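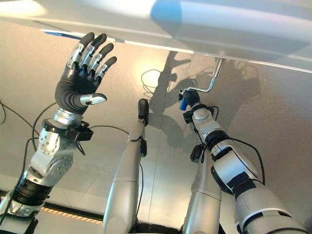

Learning to knit at fifty-six, and the blanket that ate my winter

Feb 10, 2023

I have been meaning to write this one up since before Christmas, but every time I sat down to do it I picked up the needles instead, so you will have to forgive the long silence. I finished the blanket at last. It is on the back of the settee as I type, and I keep getting up to look at it, which my tea has suffered for.

Those of you who have been reading for a while will know that I am not a crafty person by nature. My mother could knit a cardigan while watching the telly and telling you off at the same time, and I grew up thinking this was simply something that would arrive one day, like grey hair. The grey hair came along nicely. The knitting didn't, and I got to fifty-six without being able to cast on.

It was Urmila Singhal who started me off. She lives two doors up and had run a little evening group in her front room for years, and last May she stopped me by the bins and said there was a chair going if I wanted it. I said I would be hopeless. She said most of them were, and that there would be samosas. So along I went, with a pair of needles from the charity shop and a ball of something purple and squeaky that I would not now give to a cat.

The first month was awful! I held everything so tightly that the stitches wouldn't slide, and I had to lever them along with my thumbnail. My shoulders ended up round my ears. I made a square that began with twenty stitches and finished with thirty-one, and looked rather like a slice of pizza. Setareh Abbasi, who sits by the radiator and makes the most beautiful lace shawls, turned it over a few times and told me that the middle was very good.

Then one evening in the summer it went in. I can't tell you what changed. I was listening to Marlene Magalhães describe her sister's new kitchen (a long story, there was a dispute over the tiles) and I looked down and I had done four rows without thinking about any of them. They were all the right length too. I was so pleased that I interrupted Marlene, and she has only lately forgiven me.

The sensible thing would have been a scarf. I decided on a blanket, a proper big one, 200 stitches across, in stripes. Urmila gave me a look over her glasses but she did help me choose the yarn, and we took the bus over to Gristero, the wool shop behind the old post office, and made a morning of it. I came away with a soft mossy green, a mustard, a cream and a sort of brick colour that looks different every time the light changes. It came to more than I had told my husband it would. If he is reading this, the yarn was on offer.

I won't give you the whole pattern, because there hardly is one. It is garter stitch, so you knit every row, and I changed colour whenever I got bored. Some of the stripes are fat and some are thin, and if you look closely you can tell which weeks I was in a hurry. I used a long circular needle, which I had been frightened of, as it looks like something for unblocking a sink. It takes all the weight off your wrists, and I wish I had tried one sooner.

By November it was big enough to cover my knees while I worked, and this is the great secret of blankets as a winter project. With the price of the heating being what it is, I was glad of it. I took it on the train to my daughter's as well, in a shopping bag, and a young man across the table asked me what it was going to be. We had a lovely talk about his gran all the way to Crewe.

There was one disaster. In the first week of December I found a dropped stitch some way down in the mustard, with a little ladder running up from it, and I am afraid I put the whole thing behind the armchair and would not speak about it for nine days. Parisa Babaei came round in the end with a crochet hook and a lemon cake. She hooked the stitch back up, one rung at a time, while I held the edges flat and looked at the ceiling. It took her ten minutes. I have since bought a crochet hook of my own and have used it twice - once on a loose thread in the bathroom mat, but I am counting it.

I cast off two weeks ago, after supper, with the radio on. I had expected to feel triumphant and I did, for a bit, and then I felt quite flat, and went and stood in the kitchen. Urmila says this is common and that the cure is to have the next thing ready. She has 4 on the go at once and swears by it.

It still wants washing and laying out flat, and I have been putting that off, as the only place big enough is the spare room carpet and the spare room is full of my son's boxes. The ends need darning in too. There are an awful lot of ends when you change colour whenever you get bored, so take that as a warning.

Next up is a hat for the baby my niece is expecting. Setareh has lent me her short needles and a pattern with the tricky part underlined in red. I have read the tricky part several times and I think I shall ask her to sit beside me when I get to it.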